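플로츠카 여행가방 순환지원 사업 중간보고서

수신: 칸딕 재단 지원사업 담당 부서
제출: 플로츠카 운영사무국
보고 범위: 사업 개시 시점부터 3월 말까지

1. 보고 개요

본 보고서는 칸딕 재단의 지원으로 추진 중인 여행가방 순환지원 사업의 중간 경과를 정리한 것이다. 본 사업은 가정에서 사용하지 않는 여행가방을 기증받아 점검하고 손질한 뒤, 거처를 옮기는 가정과 시설 퇴소 청소년, 장기 입원 아동에게 전달하는 것을 내용으로 한다. 수거와 보관은 레르노 물류창고에서, 점검과 손질은 윈 작업실에서 이루어지고 있으며, 대상자 연계와 전달은 사무국이 직접 담당한다.

지난 착수보고에서 재단이 요청한 사항은 두 가지였다. 첫째는 가방의 상태 등급 기준을 문서로 정할 것, 둘째는 아동용 가방의 비중을 높일 것이었다. 두 사항 모두 이번 보고 기간에 반영하였으며, 상세 내용은 3항과 4항에 기술한다.

2. 추진 실적

보고 기간 중 접수된 기증 문의는 전화와 온라인을 합하여 2,036건이다. 문의가 곧 기증으로 이어지지는 않는다. 크기나 파손 정도가 접수 기준에 맞지 않는 경우가 많고, 방문 수거가 가능한 지역이 아직 제한되어 있어 문의 단계에서 종료되는 건이 상당수에 이른다.

점검을 마치고 전달까지 완료한 가방은 104개이다. 이 가운데 아동용으로 분류된 것은 40개로, 착수 당시 계획에 부합한다. 현재 점검을 마치고 전달 대기 중인 가방은 31개이며, 모두 레르노 창고 2층 선반에 보관되어 있다.

전달 일정은 대상 기관의 사정에 따라 조정되었다. 2월에 예정되었던 병원 전달분은 기관의 요청으로 3월에 집행하였고, 이에 따른 추가 비용은 발생하지 않았다.

3. 점검 및 등급 기준

윈 작업실의 점검은 바퀴, 손잡이, 잠금장치, 외피, 안감의 순서로 진행한다. 바퀴는 네 방향으로 굴려 보아 걸림이 있는지 확인하고, 축에 감긴 머리카락과 실을 제거한다. 손잡이는 단계별로 끝까지 뽑았다가 넣기를 반복한다. 잠금장치의 비밀번호는 초기값으로 되돌리며, 초기화가 되지 않는 경우 부품을 교체한다.

외피 점검에서는 금이 간 곳과 눌린 곳을 구분하여 기록한다. 금이 간 가방은 크기와 관계없이 전달 대상에서 제외한다. 눌린 자국은 기능에 지장이 없으면 허용하되 등급표에 위치를 표시한다. 안감은 진공 청소 후 중성세제를 묻힌 천으로 닦고, 하루 동안 열어 두어 말린다.

등급은 가, 나, 다의 세 단계로 정하였다. 가 등급은 별도 수리 없이 전달할 수 있는 가방, 나 등급은 부품 교체나 부분 수리가 필요한 가방, 다 등급은 전달에 쓰지 않고 부품만 회수하는 가방이다. 등급 판정은 두 사람이 따로 한 뒤 대조하며, 판정이 다를 때에는 낮은 등급을 적용한다.

4. 아동용 가방의 확충

아동용 가방은 일반 가방과 따로 접수한다. 어린이가 직접 고르는 물건이라는 점을 고려하여, 색상과 그림을 등급표의 별도 항목으로 기재하고 전달 기관에 사진 목록을 먼저 보낸다. 하드케이스 제품은 무늬가 외피에 인쇄된 경우가 많아 세척에 주의가 필요하다. 분홍색 외피 가운데에 흰색과 연보라색 고양이가 그려진 바퀴 달린 가방도 이 항목에 해당하며, 이와 같이 광택이 있는 밝은 외피에는 연마제가 든 세정제를 사용하지 않는다. 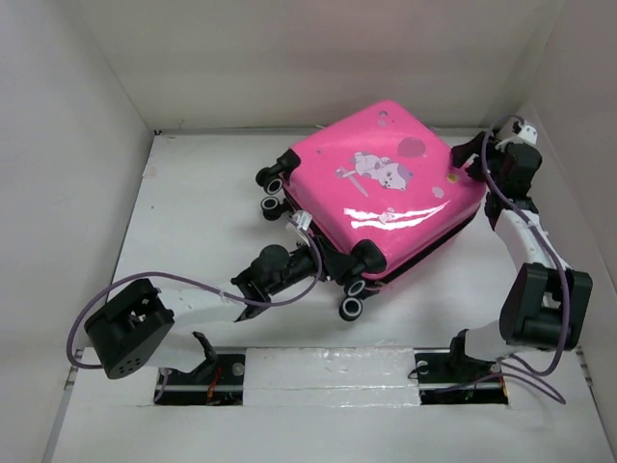

아이가 그림을 보고 고를 수 있게 해 준 점은 고맙지만, 목록에 무게와 안쪽 깊이가 함께 적혀 있으면 보호자가 결정하기 훨씬 쉽겠다는 것이 한 전달 기관의 회신이었다. 같은 회신에는 병실 침대 밑에 들어가는 높이인지도 알려 달라는 요청이 덧붙어 있었다.

사무국은 이 의견을 받아들여 3월분 목록부터 무게, 안쪽 깊이, 눕혔을 때의 높이를 기재하고 있다. 측정은 윈 작업실에서 점검 마지막 단계에 실시한다. 이미 발송한 목록에 대해서도 기관의 요청이 있으면 같은 항목을 보완하여 다시 보낸다.

그림이 있는 가방의 경우 기증 단계에서 이름표나 스티커가 남아 있는 사례가 있었다. 개인정보가 드러날 수 있는 표시는 접수 당일 제거하고, 제거 후 자국이 남으면 등급표 비고란에 기록한다. 인쇄된 그림 위에 붙은 스티커는 무리하게 떼지 않고 미온수를 적신 천을 덮어 불린 다음 떼어 내도록 작업 지침을 수정하였다.

5. 예산 집행 현황

지원금은 승인된 항목 안에서 집행하였다. 지출 비중이 가장 큰 항목은 방문 수거에 따른 운송비이며, 그다음이 교체용 바퀴와 잠금장치 구입비이다. 부품비는 다 등급 가방에서 회수한 바퀴를 재사용하면서 당초 예상보다 낮게 유지되고 있다. 다만 회수 바퀴는 규격이 제각각이어서 짝을 맞추는 데 시간이 소요된다.

창고 임차료는 레르노 측과의 기존 계약 조건에 따라 변동이 없다. 항목 간 전용은 없었으며, 증빙 서류는 별도 파일로 제출한다.

6. 문제점 및 조치

첫째, 대형 가방의 적체가 있다. 기증은 대형에 몰리는 반면 수요는 기내용과 아동용에 집중되어 창고 선반의 아래 칸이 대형 가방으로 채워져 있다. 이에 대형 가방의 신규 접수를 4월 한 달간 중지하고, 보유분은 이사를 앞둔 가정에 우선 연계하기로 하였다.

둘째, 보관 중 외피에 긁힘이 생긴 사례가 확인되었다. 점검을 마친 가방을 세워서 밀착 보관한 것이 원인으로 파악되어, 하드케이스는 부직포 덮개를 씌우고 가방 사이에 간지를 넣도록 조치하였다.

셋째, 점검 인력의 숙련도 차이로 등급 판정이 엇갈리는 경우가 있었다. 판정 기준 사진첩을 만들어 작업대마다 비치하였고, 이후 재판정 요청은 줄어드는 추세이다.

7. 향후 계획

다음 보고 기간에는 대기 중인 가방의 전달을 우선 완료하고, 방문 수거 지역을 레르노 창고 인근 두 개 구로 넓힐 예정이다. 수거 지역 확대에 따라 운송비 증가가 예상되므로, 부품비 잔액 일부를 운송비로 전용하는 방안에 대하여 재단의 사전 승인을 요청한다. 승인 여부는 5월 수거 일정이 확정되기 전에 회신하여 주시기 바란다.

붙임: 등급표 서식 1부, 아동용 가방 목록 1부, 지출 증빙 목록 1부. 끝.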